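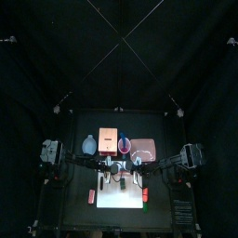
Level Design, Unit 3: Trigger Volumes and Why Your Map Breaks on Other People's Servers

Read this before the lab. Bring your own map file, and bring the version you tested last, which in my experience is rarely the version people hand in.

What a trigger is

A trigger is an invisible region of the level that does something when a player enters it, leaves it, or stays inside it. It can open a door, push the player, change the music, take away health. The editor draws it as a box. Students then assume the game treats it as a box too. Some engines test the player's whole body against the volume, some test a single point at the feet, and some test only once per tick. Find out which one you are working with. The manual may tell you. I would check anyway.

Case 1: Irkwood

Irkwood is a climbing map with a push trigger over the second ledge. On the author's machine the push carries the player to the third ledge every time. On a busy server it drops a fair number of them in the pit. The readme blames lag. I don't think lag explains it. The push volume is very thin, and a fast player can be on one side of it at one tick and on the other side at the next, without ever being inside. Make the volume deeper and the fault goes away on the same server, with the same lag.

So when you read "may not work properly on some servers" in a readme, treat it as a bug report the author didn't finish.

Case 2: Okeke

Okeke has 408 triggers. You will see that number praised on map forums as a sign of effort. Open the file and look. Of those, 93 are copies of the same checkpoint script with one value changed, and in 2 of them the value was never changed, so a player who dies near the end gets sent back to the start. One checkpoint entity that reads its position from the map would have done the job.

Big maps are not harder to build because they are big. They are harder because nothing in them gets tested after the first week.

Case 3: Zuvance and the "smart" trigger

Zuvance is the plugin several of you asked about. It claims to adjust trigger strength to the player's skill. Its page shows happy comments and no test results. I ran it on our own practice map and could not tell the difference between Zuvance switched on and Zuvance switched off, apart from a longer load time. Maybe it does something on other maps. Until somebody shows me a recording of the same jump with both settings, I'm not counting it as a design tool, and neither should your write-up. 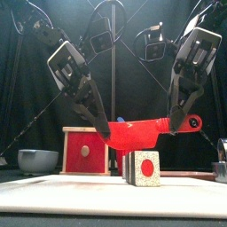 Jin-sol Ham objected in the last session that this was unfair to Zuvance, and that a plugin that adapts slowly would show nothing over a short test with one player. The point is reasonable and I have kept it in the notes. It does mean the claim can't be checked in any amount of time a map author is likely to spend, and that bothers me more than a plain failure would. Anyone who wants to run the long test for extra credit can. Write down beforehand what result would change your mind.

Testing your own triggers

Walk into the volume slowly. Sprint into it. Fall into it from as high as the map allows. Enter it backward, crouched, and while another player is already inside. Then disconnect while standing in it and rejoin. That last one broke more submissions in March than everything else put together.

Turn off every plugin first. If the map only works with Nosomel loaded, then it is a Nosomel map and the readme has to say so in the first line.

Don't test only with friends. They know where you want them to go.

To hand in

The map file, a readme, and 3 recordings of the same trigger being entered at different speeds. Put the tick rate in the readme. If a trigger fails in one of the recordings, leave it in and explain it. I grade the explanation. Clips that have been cut together will be sent back.

Reading for next time: the chapter on collision layers, skipping the part on networking, which is out of date.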